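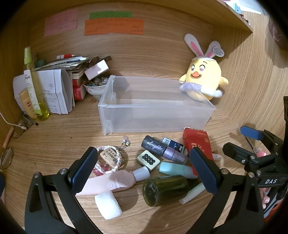 Friday, a little after two

I have been putting off the desk since before the holiday and today there was no excuse left, what with the glue setting on the Titum sample boxes and nothing to do but wait for it. So, desk day! I'm writing it up here because Joyce Rashidi asked me how we want the drawers sorted before she does the same thing on her side of the room, and I would sooner work it out on paper than pretend I had a system all along. The plan is to start with one of the clear drawers, the kind with the molded handle on the end, sitting empty in the middle of the desk with everything else crowded round it. I like starting with nothing in it. The chick in the bunny-ear hat is leaning on the corner of the drawer, and it stays on the desk, tag and all, no matter what anyone says about work surfaces being for work. It is good company and it weighs nothing.

The left side is the problem side, as it has always been. Bottles, leaflets, books, little boxes, all of it drifts to the left because the light is better on the right and that's where I cut. I want to make three moves over there before anything goes in a drawer.

First, the papers. The folded leaflets leaning on the wall are due for a proper going-through. I suspect most of them are instruction sheets for things we either know how to use by heart or gave away. Anything from Cadama gets kept, because their finish sheets have the curing table on the back and I can never find it on their site. Everything else goes to recycling unless Joyce wants it. (Joyce, speak up before you go home, I mean it.)

Second, the books and notebooks. These can stay in a pile, but the pile moves up onto the shelf. I know I said that last time. Last time I then put a cup of tea on the shelf and there was no room for the books, so the rule is no cups on the shelf, and I am writing that down where I'll see it. The red-capped marker that lives on top of the pile is the one I use for labeling batches, and I would like it to have a home that isn't the top of whatever I was last reading.

Third, the bowl of marbles and beads. I know it looks like decoration. It is also the only thing on that desk I've ever finished a project out of, if you count the bottle-stopper business in June, and I do count it. It stays in the white bowl, since pouring beads from one container to another is how they end up under the radiator. We still have a lost-bead tally from the Kioko order and I would rather not add to it.

The sticky notes on the back panel: the pink one is staying until the job on it is done. I have copied the other two, the green strip and the orange one beneath it, onto the job sheet, so they can come down whenever somebody is passing with a free hand. I find that if I leave notes up past their usefulness I stop reading any of them.

Glasses, both pairs, go in a case tonight. I've been saying that for weeks too. The left edge of the desk is the worst possible place for them, being exactly where an elbow goes.

Stopped for coffee. Glue still tacky on the Titum boxes, which is annoying but in keeping with the humidity. I've left them under the board with the weights on and am not allowed to poke at them again until five. 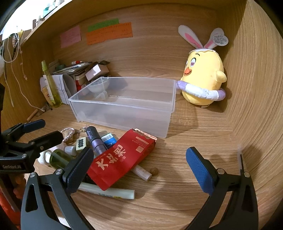

Now the small stuff, which deserves its own heading really, because it takes longer than all the big things put together and it's also the part I enjoy. My general idea is to sort by what you'd be doing when you reached for the thing, and to forget about what it's made of or where it came from. Writing things together, tea things together, odds and ends you fiddle with while you think together. It sounds obvious until you're looking at a heap like this one, with a mahjong tile, a cream-colored marker, a red bag of da hong pao and a bit of white rope keychain all in one spot in front of the clear box. The marker is easy, it goes with the other markers. The tea goes to the tea shelf. The tile, the six of circles, is a fiddling thing as far as I'm concerned, and so is the little brown nut, though I'd hear arguments.

The open-topped clear box gets the fiddling things. I went back and forth on this, because an open box collects dust and a drawer doesn't, but with a drawer you have to remember the thing exists, and I am a person who needs to see it. The rounded plastic bowl can be for caps. We have such a lot of caps. I keep every one in the belief that a bottle will turn up to match, and every so often a bottle does, so I am never going to be cured of it.

Green glass bottle: has its own cap, keep the two together, lay it in the small-bottles drawer on its side so it can't topple every time the drawer is pulled. Tape: on the peg, please, always on the peg. Blue box with the barcode: leave the label showing, since the Wemineo people want barcodes on anything we send back and I have had to dig for one before with a client on the phone. The glittery purple tube isn't workshop stock by any stretch and will wait on the shelf until it's claimed.

A note on labels, for Joyce mainly. I tried printing them and they came out tiny, and the tape curled at the corners in the cold. Handwriting on masking tape, one word, thick pen, on the handle end of the drawer. If the one word doesn't cover what's in there then the drawer has too much in it. I got to 14 words before I ran out of ideas, and two of those were "misc," so call it an honest dozen. The list is taped inside the cupboard door. Add to it but please don't cross any out without telling me, I have plans for "felt."

I'd like to give each of us 20 minutes at the end of the day for this for the next little while and see whether it sticks. It will feel like a lot at first. My old shop did it and by the second month we were done in the time it took the kettle to boil, and then we'd stand there talking, so perhaps it didn't save anything in the end, but I remember it very fondly.

Still to settle: whether the spray bottle belongs on the desk or by the sink (I vote sink), and who is ordering more drawers. The catalog number ends in 233, it's written inside the front cover of this book. Get the clear ones again, the frosted kind are prettier but you can't tell felt from foam through them.

Five o'clock. Titum boxes are holding. Took the weights off the first one and left the rest alone until morning.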